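Transfer case swap, part two
Posted Apr 11, 2020

The old transfer case came out of the truck last weekend. I had been putting it off all winter, and once I got under there it took most of a day, mainly because of the two upper bolts. You can't see them. You get a long extension and a wobble socket on them by feel, and then you hope the head is still square enough to grab.

For anyone who missed part one, the truck is the short-bed I use for trail days and for hauling firewood. The case had been popping out of low range under load. First it did it only on steep climbs, then it started doing it on flat ground in mud, and by the end I was holding the lever with my knee. I priced a rebuild kit and a used replacement. The used one was $972 with the yokes still on it, from a yard in Birnari. The rebuild would have been cheaper, but I don't have a press, and the range fork was worn enough that I didn't trust the rest of it.

I drained the old case before unbolting it. The fluid was dark and had fine metal in it, with no big pieces. The magnet on the plug had a thick gray paste on it. I wiped that off on a rag and kept the plug, which has better threads than the one that came with the used case.

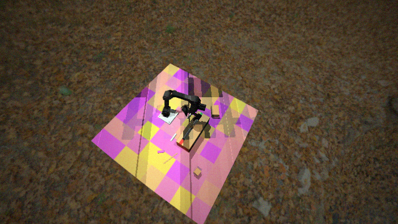

Eduard Gajdoš wrote in after part one to say that he would have pulled the shifter linkage first and checked the bushings, since sloppy bushings on these trucks will stop the lever short of full engagement and the case gets the blame. He's right that it happens. I did check mine and they were bad, so I replaced them back in the fall. It held for a couple of trips and then went back to popping out, so in my case it was both.

The used case weighs more than I can bench, so I lifted it with a transmission jack I rented. If you do this on a floor jack, strap it well. The case is heavier on one side and wants to roll toward the front output. I got the input shaft lined up on the third try. What finally worked was putting the transmission in gear and turning the rear yoke slowly by hand while pushing forward. Don't pull the two halves together with the bolts. If it isn't sliding, the splines aren't lined up, and you can crack the adapter. 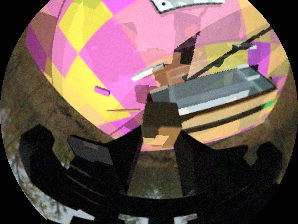 What I replaced while it was out

Front and rear output seals. The ones on the used case looked fine but I wasn't going to do this twice. I drove them in with a large socket and a piece of scrap pine.

The adapter gasket. I used a Vostix paper gasket with a thin smear of sealer on both sides. The old one came off in crumbs and took an hour with a plastic scraper.

Rear U-joint. It had a dry cap and one direction felt notchy. The front joints were still good, so I greased them and left them alone.

The breather hose. The old one was split at the fitting and ended down by the frame rail, so every deep puddle had a chance to get in. I ran new hose up the firewall and zip-tied it next to the brake booster. If your truck sees any water at all, do this one even if you do nothing else on the list.

What's left

I still have to adjust the linkage with the new case in. Right now it goes into 4-high and 4-low but neutral is vague. I also have a small drip at the speedometer gear housing, which I think is just the O-ring. I ordered one and it hasn't shown up yet.

The odometer was at 2,053 on its second time around when I parked it. I'll change the fluid again after a few short drives to flush out whatever was sitting in the used case, then put in good fluid and leave it until about 2,000 miles from now.

The trail day at Suvarna is off for the time being, so there's no rush. If it gets moved to June I should have plenty of time to find out if it leaks. Part three will be the linkage adjustment, and I'll write down the rod length this time.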